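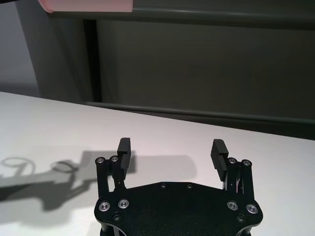 Counting the House: How a Small Dance School Builds a Spring Show

Project report by Styliani Mitsotakis-Vlachou and Younes Lamrani
Performing Arts Management, second year
Supervisor: Loubna Ouali
Submitted 14/11/2019

1. What we wanted to find out

Both of us danced as kids, and both of us remember the spring show as something that simply happened. You learned your steps, somebody handed you a costume in a plastic bag, and then there were lights in your eyes and your grandmother was waving. For this project we wanted to see the other side of it. How does a small school with one studio and no full-time office staff get a whole evening of ballet onto a stage?

We were lucky enough to follow the Bellinora School of Dance in Traltholm through its last show, from the first planning meeting in the winter to the performance in April. The school has 63 students, the youngest of them five and the oldest in her seventies (she takes the adult beginner class and was in the show too!). The director, Ona Dambrauskienė, let us sit in on rehearsals, read the schedules and ask far too many questions.

2. How we worked

We visited 20 rehearsals between us. One of us watched the dancing and took notes on how time was used, and the other stayed out in the hallway with the parents, the costume racks and the sign-in sheet. Halfway through we traded places, which we recommend to anyone doing a project like this. Younes had filled pages with notes on the floor work and had no idea that the hallway was where most of the problems got solved.

We also held three long interviews: one with Ona, one with Ayman Younis, who teaches the intermediate and boys' classes, and one with Mrs. Carbone, who has sewn for the school longer than either teacher has worked there.

3. The program

The show had two halves. The first was a set of short class pieces, each under four minutes. The second was a one-act story ballet called Aretti, made by Ona for the school, about a lighthouse keeper's daughter who follows a flock of birds inland and has to find her way home. The older students danced the main roles and the little ones were the birds.

What we loved about Aretti is how cleverly it is built for the people who dance it. The flock can be any size. If four birds are home with a fever, the pattern still works, with the gaps closed up. The lead role is split between an older and a younger dancer, so neither has to carry the whole half hour. Ona told us she started with a list of what each class could do well by April, and wrote the story afterward. We had always assumed it went the other way around.

4. Rehearsal time

This was the part we expected to be dull and it turned into our favorite. The school can rent the theater for one day only, so everything has to be ready to move from a studio to a stage that is wider, darker and raked (sloped toward the audience). Ayman taped the outline of the stage on the studio floor in February. It didn't fit, so the tape ran up one wall, and the dancers learned to stop short and imagine the rest.

From our notes, the time in a typical weekly rehearsal of the full ballet was used like this:

Warm-up: 15 minutes
Review of last week's section: 20 minutes
New material: 25 minutes
Run-through without stopping: 20 minutes
Notes and questions: 10 minutes

The run-through without stopping was kept every single week, even when the new material was a mess. Ayman feels strongly about this. He said, "They need to know what it feels like to be lost and keep going." By March we could see what he meant. A girl turned the wrong way in the storm dance, ended up facing her whole line, and simply danced it mirrored until the music let her turn back. It looked great. Ona kept it in.

5. Costumes

There were 26 new costumes, and the rest came from storage. Mrs. Carbone keeps an index card for each one, with the height of every child who has worn it and any change made to it. Hems are let down and taken up again and never cut. Some of the bird tunics have been through so many children that the cards are stapled together in twos.

Our one suggestion, which the school has taken up, was to measure the students in the same week that casting is announced. This year the two were a month apart and several of the boys had grown out of their pants.

6. The performance

We worked backstage for the show itself, on the left side, so we saw half of everything. The music started late for the second piece. A ribbon came off a shoe and Styliani sewed it back on in the dark with white thread, on a pink shoe, and nobody in the audience could have noticed. The birds came on in a long curving line from our side, whispering the counts, and for us that was the best moment of the whole project.

7. What we would do differently

We should have talked to the students earlier. We waited until after the show because we didn't want to distract them, and by then they mostly wanted to talk about the party. We also never asked to see the lighting plan, so we can't say much about how the lights were designed, and that is a real hole in this report. A third visit to the theater's own crew would have helped there.

We would also like to compare Bellinora with a school that buys in a finished production each year. We wrote to one but the timing didn't work out.

8. Thanks

Thank you to Ona, Ayman and Mrs. Carbone, to the families who put up with us in the hallway, and to Loubna Ouali, who read our first draft and told us to cut the four pages on the history of the tutu. They are available on request.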